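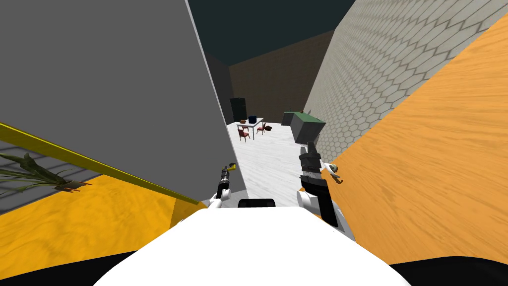
Two robot arms reaching forward, the right one larger and closer. Computer rendering.

Making Things on Purpose
Handout 2: Borrowing, copying and the fear of being unoriginal
Lutfa Barua, Watbridge evening programme
Sep 12, 2021

Before we start

Several of you wrote on your first-week slips that you would like to "find your own style" by the end of the course. The course ends in October. I admire the ambition. What I can offer in the time is a decent method for stealing, and some relief from the idea that everyone else's work arrived out of nowhere.

Bring the thing you copied for homework. If you didn't do the homework, bring something you wish you had made, and look sheepish.

1. Where the worry comes from

Small children copy all day long. They copy each other's dragons, the way an aunt draws noses, the lettering on cereal boxes. They will tell you cheerfully that they copied it, and then they will tell you that theirs is better. Somewhere around the middle of school this stops. Copying becomes something you do behind your arm, and a child who has filled three sketchbooks with somebody else's horses learns to say that she isn't really an artist, she only copies.

A fair number of those children are now adults in this room.

School has its reasons. If thirty people are being marked on the same essay, the teacher would like thirty essays. But a rule made for marking has a way of following people home, and I have met grown men who would not trace the outline of a leaf for a birthday card in case it counted as cheating. Who was going to check? The recipient was his mother.

2. Three words we will keep apart

Copying: you try to make the same thing again, as closely as you can, to find out how it was made. You keep it in a drawer or you say whose it is.

Borrowing: you take one part (a rhythm, a colour pairing, the way a story starts in the wrong place) and use it in something of your own.

Passing off: you put your name on someone else's work and accept the compliments. Please don't. If you need the law on this, see a lawyer, who will charge you more than I do.

Most arguments about originality come from people using one of these words while thinking of another. When you catch yourself feeling guilty, check which one you have done. It is nearly always the second.

3. The Marell exercise

Named after the street where I first taught it, over a dry cleaner's. It needs an hour and something to copy that is small enough to finish: a short poem, a postcard, eight bars of a tune, one page of a comic.

Copy it once, slowly, with the original in front of you. No improvements.

Put the original away and do it again from memory.

Lay the two side by side. Mark every place where the second version went its own way.

The marks are the interesting part. You will have forgotten some things, and in the gaps you will have put what you usually put. Your sentences got longer, or all the faces turned to the left, or the sad bit came out slightly funny. People go on retreats to find this sort of thing out, and the food is often poor.

Last year's group did this with a poem of 30 lines. One student, Nindo in hand (for newcomers, Nindo is the cheap brown notebook they sell downstairs), got every line right except the last, which she had replaced with a much ruder one. She has since written a whole set of poems with rude last lines. I take no credit and accept no blame.

4. Borrowing from far enough away

If you write crime stories and borrow only from crime stories, readers will spot it, having read the same ones. Go further off. A quilter might look at bus timetables. A songwriter might look at how recipes are laid out - ingredients first, then trouble.

The Jakubowski rule, after a former colleague who was stern about it: one source is a copy, two is an argument, and by the third you have to start making decisions of your own. He was fond of announcing this while eating other people's biscuits. I think it is slightly too neat, and it doesn't survive contact with folk music, but it works well as a nudge. If your piece is stuck too close to something you love, add a second thing you love that doesn't get on with the first.

5. How much is enough?

Someone always asks for a number. My own source file, kept since I began teaching, holds 1227 scraps: cuttings, overheard remarks, bits of other people's endings. I went through it this summer and had used some 470 of them, mostly without remembering where they came from. I leave it to you whether that is a good return. My sister, who keeps nothing and makes beautiful pots, finds the whole file very funny.

For next session

Do the Marell exercise twice, with two different originals. Do not pick your favourite thing in the world for the first go. You will be too polite to it.

Start a page headed "Things I would take" and add to it whenever you feel a small stab of envy. Envy is useful here, so write it down while it's fresh, with the name of the person responsible.

Read the photocopied interview in your folder. The page with the coffee ring is complete; the ring is mine.

Questions to chew over

What were you told about copying as a child, and who told you?

Is there anything you avoid looking at for fear it will get into your work? What would happen if it did?

Where did your homework piece drift, and have you seen that drift before?

Anyone who missed the first session can collect handout 1 from the tray by the door. It overlaps a good deal with this one. I copied it.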